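Chapter 7
Commissioning and Care of a Two-Arm Tabletop Cell

7.1 Purpose of the chapter

Chapters 5 and 6 treated the single arm on a fixed base. This chapter takes up one complete cell, the two-arm tabletop cell used in the Lumanlan teaching laboratory, and follows it from bare frame to routine service. The cell handles light household objects inside a white enclosure. Its arms are controlled by a Fokurel controller, and maintenance entries are kept in the Stistik log format introduced in Section 3.4.

After working through the chapter, the reader should be able to square and level a cell of this type, set the home positions of both arms, route and restrain the cables, verify the gripper approach over thin objects, and carry out the service schedule given in Table 7.2. Familiarity with joint zeroing (Section 5.3) and with the shared workspace diagram (Figure 6.9) is assumed.

7.2 Terms used

Base line. The straight line joining the axes of the first joints of the two arms.

Clearance height. The vertical distance between the lowest point of the gripper and the tabletop at the end of an approach move.

Service loop. The length of cable left slack between two restraints so that a joint can reach its full range without pulling on a connector.

Shared zone. The part of the tabletop that both grippers can reach. Only one arm may occupy it unless the controller is running a coordinated move.

Far edge, near edge. The edges of the tabletop farthest from and closest to the arm bases. Left and right are always given as seen by an operator standing at the near edge.

7.3 Mechanical setup

Work on the frame is completed before either arm is mounted. The tabletop is set on its supports and checked with a machinist's level along both diagonals. Shims are placed under the supports and never between the tabletop and the rails. The side rails are then tightened from the far edge toward the near edge, and the diagonals are measured again. A difference of more than 2 mm between the diagonals requires the rails to be loosened and the sequence repeated.

The arms are mounted next. Mounting screws are run in by hand until seated, then tightened in a cross pattern in two passes. An arm mounted on an unevenly tightened plate will pass the zeroing test and still show a height error that grows with reach, a fault that is often mistaken for a worn shoulder joint. The check is simple: with the arm extended and the joints locked, press down lightly at the wrist and watch the base plate. Any visible movement at the plate is a mounting fault and must be corrected there.

The enclosure panels go on last. Back and side panels should be matte and of one color, which reduces the number of false edges reported by the cameras. Papers, labels and tools left within the panels should be kept outside the shared zone and recorded in the setup sheet, so that a later change can be recognized as a change.

7.4 Power-up and home positions

Power is applied to one arm at a time. The order is left, then right, and the second arm is not enabled until the first has reported a valid zero on all joints. With both arms enabled, each is moved by hand guidance to its home position, and the joint values are stored. The reference count for the shoulder encoder of the left arm in the laboratory cell is 3,862. The value is specific to that arm and must not be copied to another.

The home positions must satisfy two conditions. Neither gripper may lie over the near edge, where an operator's hands are likely to be, and the forearms must be able to leave home in either order without contact. The second condition is tested at reduced speed with a hand on the stop button.

7.5 Cable routing

Cable faults account for most unplanned stops in cells of this size. In the laboratory's log for the period ending in June, 293 stops were recorded, and cable restraint was the largest single category. The gripper cable is the most exposed, as it must follow every joint between the base and the wrist.

The cable is restrained at the base, on the upper link and at the wrist. Service loops are set with the joint at the end of its range, not at home. A loop that is too short loads the connector. A loop that is too long falls below the link and can sweep objects from the table or catch on the rim of a bin. After routing, each joint is run through its full range at low speed while the lowest point of the loop is observed.

7.6 Verifying the approach over thin objects
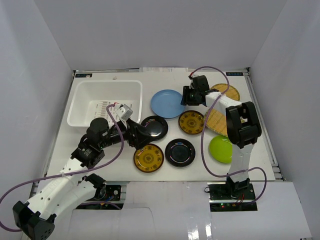 Clearance height is verified with the test set laid out on the tabletop and both arms under power. Plates are a demanding choice, as the usable grasp is confined to the rim and a small height error places the fingers either on the surface or in free air. The set should combine finishes that the cameras treat differently. Glossy black plates return reflections at the rim, while the lime-green and light blue plates give a strong color contrast against the white tabletop, and the woven bamboo mat adds a textured surface. The left gripper is brought over the first black plate until its angled fingers are just above it, and the height is read at that point. The link and wrist are checked against the rim of the bin in the same pose, because the arm reaches across the bin to get there. On the right side, attention is given to the purple cable, which arcs over the striped mat and the green plate on its way back toward the base; an arc of this kind is noted on the setup sheet and observed again through the full range of the elbow.

The approach is repeated 4 times for each plate. If the readings drift in one direction, the joint zeros are suspect and Section 7.4 is repeated. If they scatter without a trend, the finger mounting screws are inspected first, then the wrist.

7.7 Service schedule

Table 7.2 Routine service, two-arm tabletop cell

Before each session: wipe tabletop; inspect gripper fingers; confirm indicator lights; test stop button.
Weekly: inspect cable restraints; check wrist camera mount for looseness; clean lenses with a dry cloth.
Monthly: check mounting screws at both bases; repeat diagonal measurement; confirm stored home positions.
Every six months: replace finger pads; inspect exposed wiring and circuit boards for dust and chafing; renew cable ties.

Finger pads are supplied by Onex in pairs and are replaced in pairs, even where only one shows wear. After replacement, the procedure of Section 7.6 is carried out in full before the cell is returned to service.

7.8 Isolation before repair

No repair is begun with either arm enabled. Both arms are lowered to rest, the supply is switched off and the plug is withdrawn. An unpowered arm without joint brakes will fall if it is left raised, and the links must be supported by hand or by a stand before power is removed.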